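Arm keeps faulting when it reaches for something against the bin wall

Posted by pickrate_low in Volorlow Community Help > Arms and Grippers

We run a Volorlow arm with a three-finger gripper over a pair of metal bins with sloping walls. It picks small plastic things from one bin and drops them in the other. Since December it stops with fault 102 (joint force limit) whenever the target sits close to a wall. Objects in the middle are fine. Last night it stopped 8 times before 2 a.m. I cleared it each time and restarted. The controller is on build 1588. Do I raise the force limit?

dakorier_user

Just raise it. Ours is at max and we never see 102 anymore.

slowjog

Please don't raise it. That limit is what stops the arm if a finger wedges against the wall, or if somebody's hand is in there. Also stop clearing the fault and restarting without looking at where the fingers are.

Check if the bin has moved. A finger pushing on a sloping wall can walk the bin a little every cycle, and then the wall in your Namboodiri collision model is in the wrong place. Power down, clamp the bin to the table, and teach the corners again at low speed. Then add margin on the walls. You will lose some picks in the corners.

Look for scraped finish on the walls too. If there is a long patch, the fingers have been dragging for a while, so check the tips and the wrist screws.

pickrate_low

Put the limit back to default and taught the corners again. The model was off on the back wall. No 102 so far tonight, but it still skips anything that ends up near the side wall, and I haven't decided how much margin to give back. Clamps are on and the finish on the back wall is scraped in a long patch like you said.

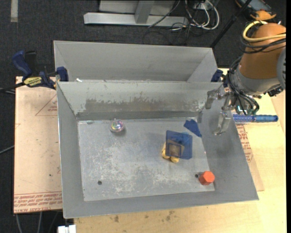
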